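Semdale Support Portal
Ticket 248: Need help pinning down a parts order before our budget closes
Opened by: Marcelino Cordero, Mostmont
Product: Drandance two-arm bench cell
Status: Waiting on support
Opened: 26th September

Hi all! This is half a trouble report and half a shopping question, so feel free to bounce me to sales if I'm in the wrong place (I tried the sales form first and it ate my message twice).

We run one Drandance cell and we're sorting headphones with it. I have to hand in an equipment request soon, and I need to know whether I should be asking for new gripper fingers, a second cell, or nothing at all except a better setup on our end. I'd love it to be the last one, but I've got 600 dollars set aside for small parts and it goes away if I don't put names on it.

The job goes like this: the left arm takes a pair by the band, lifts it clear of the table and brings it over to the other side, and the right arm is there to help with whatever is dangling. Cables are the headache. The band is an easy grab, the cups mostly behave, and then there's a long cord doing whatever it wants.

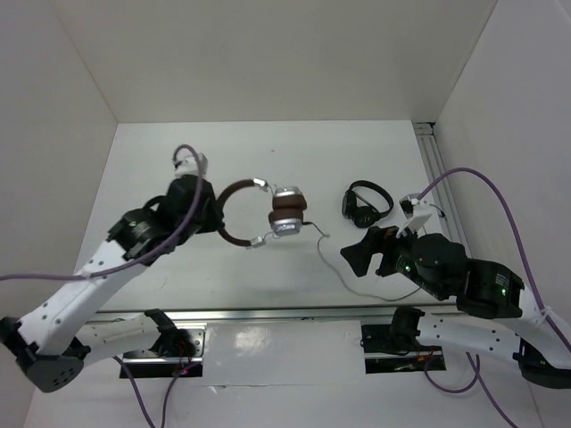
Attachment 1: Left arm with the brown and silver pair up, cable still down on the table.

So, what I've logged so far. I did 57 lifts with the stock fingers and wrote down each one that needed a hand from me. Thick bands were fine. Thin folded bands gave me most of the trouble, usually twisting as the arm went up. I swapped in the softer pads from the starter kit and the twisting got better, but then the pads started peeling at the tips, and I don't want to build a budget around something I'll be gluing back on every week.

I also slowed the lift way down. That helped with the cords and made the whole thing painfully slow, and my boss noticed (of course).

My next thought was the Painemal long fingers from your catalog. They look great on paper! What I can't tell from the listing is whether they're sold one at a time or as a matched set, and if they need a new mounting plate too. If the plate is extra I need to know now, because I got burned in April ordering brackets without screws.

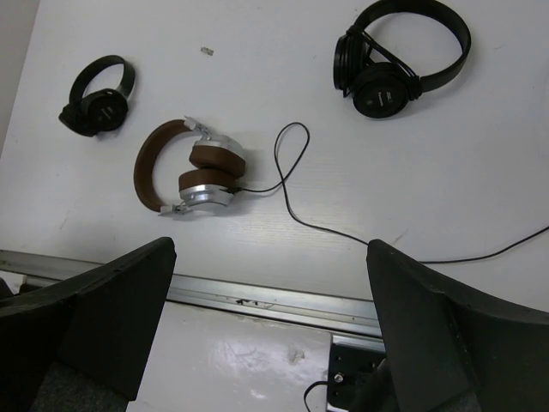
3 min read

Attachment 2 is the wrist camera on a mixed batch, with the big glossy black pair, the little black one and the brown one all out together. I'm including it for the finger question. Both fingers sit in the bottom corners of the picture, and they already take up a good bit of it. If the long ones stick out farther, how much of the table do I lose? Would I have to move the camera mount, and is that a part I pay for or a setting I change?

The other thing you can see there is the cord on the brown pair, which loops up and then runs off over toward the right finger. The big pair has its cable wound around the band. I'm tempted to wrap every cord by hand before it goes in and call it solved, but that's my time, and my time is in the budget too.

Things I've already tried, so you don't have to ask:
Restarted the cell and both arms.
Re-ran the gripper calibration.
Stock fingers, soft pads, stock fingers again.
Slow lift, normal lift.

What I need back from you:
A price for the Painemal fingers with everything required to mount them on both arms.
A yes or no on the camera mount.
Lead time, even a rough guess.
How long a set of soft pads ought to last, in case I just buy a pile of those.

If the honest answer is that a second cell makes more sense, send me that quote separately please. It comes out of a different pot and needs another signature.

Mornings are best if you want to call. Thanks a bunch!
Marcelino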